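Speaker notes: "Two Fingers and a Puffer Jacket"
Evening talks, Wetico shared workshop, back room
Speaker: Leire Prieto
Slot: 20 minutes, questions after. Wear the watch this time.

OPENING

Good evening. Wait for the compressor to stop. If it doesn't stop, talk over it.

I'm Leire, bench by the window, the one with the sign asking people not to borrow the calipers. For most of the past year I have been building a thing to fold laundry. I want to be clear about how far along it is. My laundry is at home, on a chair.

The project is called Skerka. It was meant to be called something dignified but I had already typed Skerka into the folder name, and the folder name is in the scripts, and you all know how that goes.

Ask: who here has started a project because it looked like a weekend? Leave hands up. Who finished it in a weekend? (Pause. Look at the man with the laser-cut clock if he's here.)

WHERE IT STARTED

The plan was an arm. I priced arms. Then I had a cup of tea and the plan was a hand.

A hand-held gripper is most of a robot's hand with the expensive part swapped for my own elbow. I carry it around, squeeze the handle, the fingers close, and the camera on top sees what the fingers see. Do the same job enough times and you have a pile of recordings of somebody doing laundry very slowly. Eventually an arm is supposed to learn from the pile. I make two of them, left and right, so I can do sleeves.

Don't explain the learning part yet. Last time I explained it early and lost the front row.

THE BUILD

Body is printed, all black, because black was the spool I had. Linkage arms run down from round metal pins. First version used plain bolts and I tightened them until the fingers stopped wobbling, at which point they also stopped moving. Version two I left loose, and it clacked like a set of joke teeth.

Pins came from Karamanlidis, the hardware counter, the real one with drawers. I went in for four and described what they were for, and was sold something else, and it was the right thing. Go to the counter. Take the broken part with you.

Pads: blue ribbed rubber. Hand one around the room. The ribs matter more than I expected. Smooth rubber was fine on a mug and hopeless on a windbreaker. I tried sandpaper once. It gripped beautifully and I owe my sister a scarf.

Print settings are on the handout. Yes, I know about the layer lines.

WHY SOFT THINGS ARE AWFUL

A mug has a handle, and it is the same handle tomorrow. Pick up a jacket and put it down and you have a new jacket. The sleeve you were going to fold is underneath, or inside out, or it has become a sort of hill.

People assume shirts are hard. Shirts are middling. Towels are easy and everybody demos towels. What I'd like to see at a trade show is someone walking on stage with a winter coat. 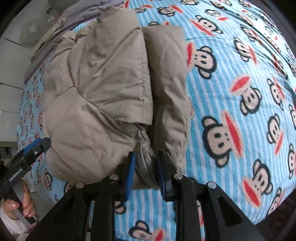 Padding fights back. You close the fingers on a panel and the fabric is slippery, the filling squashes, and what you've got hold of is mostly air with opinions. Let go and it puffs up somewhere else. The cuff is a kinder place to start. It's gathered already, there's elastic in it, and the ribs on the pads have some folds to bite into. So the rule on my wall reads CUFF FIRST, and I break it every time I'm in a hurry.

A bed, by the way, is a good work surface. Flat enough, right height if you kneel, and the blanket drags on the cloth a little so the jacket doesn't skate off. I did the early sessions on a workshop table and chased a hoodie across it for most of an evening.

Also: monkeys. If you think the learning software might get confused by a background, give it a background covered in monkey faces and find out early. I am told a proper lab would use a plain gray sheet. I don't own a plain gray sheet.

(Laugh here, possibly. Carry on either way.)

NUMBERS, BECAUSE SOMEBODY WILL ASK

I have 271 recordings I would show to another person. There are more that I wouldn't. The bad ones are mostly me dropping things, or squeezing before the recorder had started, and one complete performance of a jacket fold with the lens cap on. Best fold I ever did.

A keeper takes about 2 minutes. The sorting afterward takes longer and is done on the couch.

WHAT WENT WRONG

The fisheye lens. I wanted to see everything, so I bought one that sees everything, including my hand, the wall and whatever I had failed to tidy. The middle is lovely and the edges bend like a fun-house mirror. You have to correct for it in software. I followed the Prevar calibration guide, which assumes you own a perfectly flat checkerboard. Mine was taped to a cereal box. Redo on glass. Much better.

Fingernails. Test your handle with the hands of the people who'll hold it. I shaped the grip around my own palm, and the first friend with long nails who tried it held it like a teacup. The new handle is longer and she can squeeze it all the way shut.

Cable strain. I won't dwell on it. Use a clip. Use the clip you already own and keep not using.

NOW THE LEARNING PART (short!)

Recordings go in, the computer looks for what the fingers usually do next when the cloth looks like that. So far it has seen enough to make a decent guess at where a sleeve ends. On jackets it guesses well on the left sleeve and goes vague on the right, and I suspect this is because I do too.

The arm itself is a secondhand one, still in pieces on the shelf under my bench. Please stop putting paint cans on it.

WHAT I'D LIKE FROM YOU

Bring clothes. Odd ones: a raincoat, a cardigan with too many buttons, anything quilted. I'll give them back, possibly folded. If you can spare an evening in September, come and take a turn with the grippers. You sit, you squeeze, there are cookies.

If anyone has a better idea than cable ties for the camera mount, come and find me at the window bench. Bring your own calipers.

QUESTIONS

Likely: can it fold a fitted sheet? Say no and take the next one.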